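Section 4: Setting Up Your Walking Cart for Rough Paths

I wrote the first three sections with smooth sidewalks in mind, so if that's all you ever roll on, skip ahead to Section 5. For the rest of us (hello, country people!) here's how I set up my Vidumley before I take it out on old pavement.

1. Park the cart on level ground and press both brake pedals down until they click.

2. Swap the small front wheel for the 12 inch one in the accessory bag. Push the axle pin all the way through and give the wheel a good tug. If it moves sideways, the pin isn't home yet.

3. Let the tires down a little from the sidewalk setting. They should give slightly under your thumb, and I mean slightly!

4. Load the heavy stuff low and toward the back. I put the water jug in first, then the picnic things, then jackets on top.

5. Clip the wrist strap on before you release the brakes.

CAUTION: Never let go of the handle on a slope, even a gentle one, unless both brakes are on.

Now for the driving part. On a narrow path I stay near the middle and leave the crumbly edges alone, and I slow way down before loose gravel. Going uphill, take short steps and push from your hips with your elbows bent.

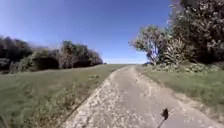
Maysoun Khoury wrote in to say that she does better pulling than pushing on gravel, with the front wheel tipped up off the ground, and that her shoulders thanked her for it. I tried it and I'm a convert, at least for short stretches. Keep the load light if you go that way, and look over your shoulder now and then.

6. At the top of a rise, stop and set the brakes before you look around or dig for a snack.

7. Going down, squeeze the hand brake in little pulses and keep the cart in front of you, close to your body.

NOTE: Once you're home, pick the grit out of the wheel hubs with an old toothbrush and wipe the axle pin before you put it away. Mine got so gummed up one November that I needed pliers to pull it out.

Spare pins are in the same pouch as the hex key. Wheel bearings are covered in Section 7.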